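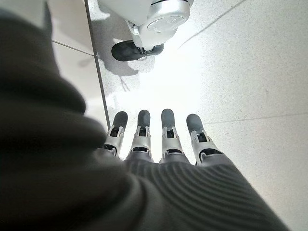 Household Water Use and Reuse in the Halcombe District
Student Project Report, Environmental Studies
6 October 2019

1. Purpose of the project

This report presents the results of a term project on the use of water in private homes in the Halcombe district. The project was designed to establish how much water households draw for kitchen tasks, how much of that water could be used a second time in gardens, and whether residents would accept the extra work. Bathing, laundry and toilet use were left out of the study and are mentioned only where residents raised them.

2. Area and method

Halcombe is divided for billing purposes into two sections, Biltitz and Dikwood. Biltitz consists mainly of older row houses with small paved yards. Dikwood was built later and has larger lots, most of them with lawns or vegetable beds. Both sections are supplied from the same pumping station.

A printed questionnaire was delivered to 600 addresses. Completed forms were returned by 142 households, of which 80 were in Dikwood. Each household was asked to keep a kitchen water diary for seven days, recording every use of the tap by purpose: cooking, drinking, washing produce, washing dishes, or cleaning. Volumes were estimated with a marked pitcher supplied with the form. Diaries with more than two missing days were returned to the household for completion.

The diary sheet was adapted from the Qiu method, as set out in our course reader. The original sheet asks for the time of each use. This column was removed after a trial in which participants found it tiresome and began to leave whole mornings blank.

3. Results

Dishwashing by hand was the largest single kitchen use in both sections. Washing produce came second in Dikwood, where many households grow their own greens, and third in Biltitz, behind cleaning. Drinking and cooking together made up a small share everywhere.

One Dikwood household recorded 1,337 liters over the seven days. The figure was checked with the residents, who had been canning tomatoes and peppers that week. It was kept in the data but left out of the section average.

Rinse water from produce was judged the most suitable for reuse. It contains soil and plant matter but no soap or grease, and it can be carried to a garden bed without treatment. Dishwater was considered suitable only in limited amounts and only for ornamental plants.

4. Views of residents

The final page of the questionnaire invited comments on saving kitchen water.
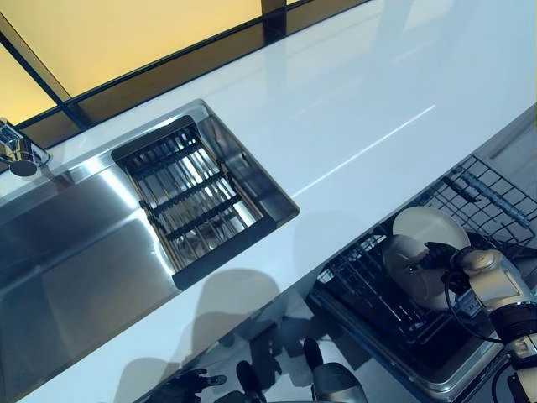
One resident of Biltitz wrote that she had kept a basin for rinse water during the last dry summer and would do so again, but that carrying it down two flights of stairs was "a job for younger knees." She asked why the district did not first repair the leaking main on her street.

Similar remarks appeared on other forms. Residents of Dikwood were more willing to reuse water, and several already did so. In Biltitz the main objections were the lack of planting space and the distance from kitchen to yard.

5. Limitations

Participation was voluntary, and households with an interest in gardening may be overrepresented. The diaries cover a single week in early fall and cannot be applied to the summer months, when garden demand is highest. Pitcher estimates are less exact than meter readings.

6. Recommendations

It is recommended that the district provide written guidance on the reuse of produce rinse water, beginning in Dikwood. For Biltitz, a survey of leaks in the street mains should come before any campaign directed at residents. A second diary week in July would allow the two seasons to be compared.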